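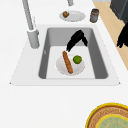
Search the archive - Go

List: cell-upkeep
From: Usa Thammasiri
Date: 10 November 2021
Subject: Re: Fingers stop above the sink plate

> Our Drelwood cell in simulation stops each time over the sink.
> The fingers come near the end of the bread roll and then the
> program waits. Is it the gripper file or the sink file? We use
> Nasex 2 with the standard kitchen.
> Giannakopoulos

Dear Giannakopoulos,

I had the same stop in March. In my case both files were good, but the lowest permitted height for the tool was still set for the counter. The sink floor is deeper, so the arm waits at its limit.

Please look at line 183 of the cell settings and lower the value by 20 mm, then run only the sink plate, with the roll and the green fruit on it. Leave the plate behind the sink for later - it uses another height.

If the fingers then touch the rim, the tool length is wrong and must be measured again. We check ours after every 3,000 cycles. Pundetti has the sheet for this, please ask him for the newer one.

Kind regards,
Usa

Contact the list owner | Back to top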